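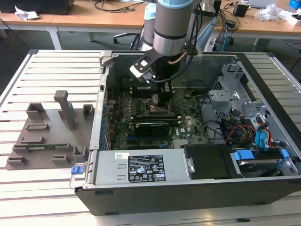
Re: [refurb-desk] Processor swaps in the older towers

On May 28, 2026, Rhun Harries wrote:
> We have 32 towers waiting at Cliststead and I would like one
> procedure for all of them. Two questions. Does the graphics card
> have to come out first? And where do you put the chip while the
> socket is open? Ours have been going on the anti-static bag and
> I don't trust it.

Rhun,

The card can stay in if the socket lever clears it. On the first 13 we pulled every card and gained nothing except extra handling. Disconnect mains, hold the power button for five seconds, lay the case flat with the board facing up, then take off the cooler. Twist the cooler slightly before lifting if the paste has set. Move the SATA cables clear of the socket area before you open anything.

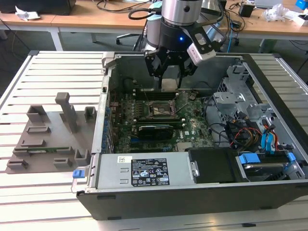 Socket work goes faster with the case flat and the power supply left in place. Removing the supply buys no room near the socket. On the Dell board the graphics card sits below the open socket, with the blue expansion slots lower down, so the working area is the strip between the card and the memory slots. Leave the memory in unless your fingers are large. Lower the chip straight down, corner mark to corner mark, and let it seat under its own weight – no pressure until the lever closes.

As for the bag, stop using it. The chip slides and the contacts pick up lint. We keep a printed plate on the bench with a pocket for the processor. The drawing is in the Rondard folder, file 198. Dafis printed ours in gray and it has held its dimensions since November.

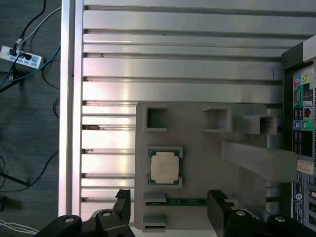
Fixture plate on the slotted table, processor in its pocket.

Brush out the table slots before you start. Grit travels. Akar has the torque notes for the cooler screws if you need them.

--
refurb-desk mailing list | Contact the list owner | Archive terms | Back to top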